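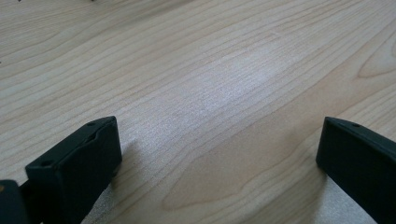

Blond wood, grain running in long diagonals.

Table care notes, fall edition

Quick one this month, we're behind on everything. A lot of you wrote in after the open house at the Griranville shop asking the same question. Can I use the kitchen spray on it? Short answer, please don't. Long answer below.

Most light tops sold in the last few years have a thin clear finish. Thin is nice to look at, less nice under an ammonia cleaner. It goes dull in patches, usually right where people eat. Damp cloth, drop of dish soap, wipe with the grain, dry it off. Done.

Water rings. White ring = moisture in the finish, often fixable. Warm iron over a cotton T-shirt, no steam, few seconds at a time. Check inbetween. Dark ring = it got down into the wood, and that's a sanding job. If your top is veneer do not sand it yourself, bring it in. We had three in February that were sanded clean through and there's not much anyone can do after that except a new top.

Sun. Pale woods go yellow. Move the fruit bowl now and then or you'll have a fruit bowl shaped spot forever. Same for placemats.

Oil or wax? Depends what's on there already. Put a drop of water somewhere out of sight. Beads up, you've got a sealed finish, leave it alone. Soaks in, it wants oil. The Leka oil is back on the shelf, small cans only, the big ones are stuck with the supplier till who knows. Two thin coats beat one thick one. Lay the rags out flat outside to dry, never balled up in the trash, they can catch fire on there own.

Crayon: mayonnaise, ten minutes, wipe. Weird but it's what we do at home.

Shop stuff. Refinishing class is moving from Drarkum to the Fornilness building, same start time, use the side door. 28 spots, more than half gone already. Bring a small peice to work on, chair or stool or drawer front, nothing you can't carry up one flight of stairs. Old clothes.

Sandpaper sale runs till the bin is empty. 1000 and 2000 grit only, sorry, the coarse stuff went the first morning.

More next time, probably hinges.

2 September 2018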